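Week 4 – Reading a game company's sales numbers

Okay, so last time I ran out of room on the board right when we got to the good part. Let me pick it up again, and a bit slower, for those of you who asked.

The word to watch is "shipped." When a publisher like Marstead announces how a console game did, the number is very often units shipped to stores, which can sit in a back room for months. "Sold through" means a customer paid for it. Those two can be miles apart after a big launch! Then there's "players," which I trust least of all, as it can include free trials, subscriptions and somebody's little brother on the same account.

Take our made-for-class case, Dredum. Say the publisher ships 24 units to one small shop in July and the shop sells 14. The press release says 24. The shop owner says 14, and also says please don't send more. Both are telling the truth. 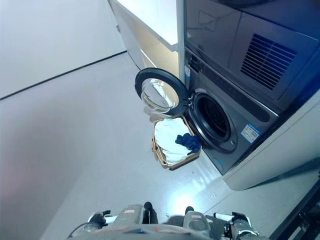

Now, what happens next quarter? The shop still has ten copies, so it orders very few, and shipments drop like a stone even if customers keep buying at the same pace. I've read so many forum posts calling that a collapse in demand – it's mostly leftover stock working its way out. Go back and look at the quarter before, every time.

Digital sales make this messier (sorry). A download has no shelf, so shipped and sold are the same thing. If a company adds boxed shipments and downloads into one total, you're adding two different kinds of number. Lamai Chaimongkol asked me whether you can pull them apart afterward. Sometimes, if the report gives a digital share, but check whether it's a share of units or of money. Downloads get discounted a lot, so the two won't match.

For next class:

Read the Phuthong handout, pages 2 to 14. Skip the box on currency, we'll do that together.

Write one paragraph on the Faser case. Which figure would you put in a headline, and what would you call it?

Wanpen Kaewsai has the spare copies if you missed them. Bring a calculator, your phone is fine.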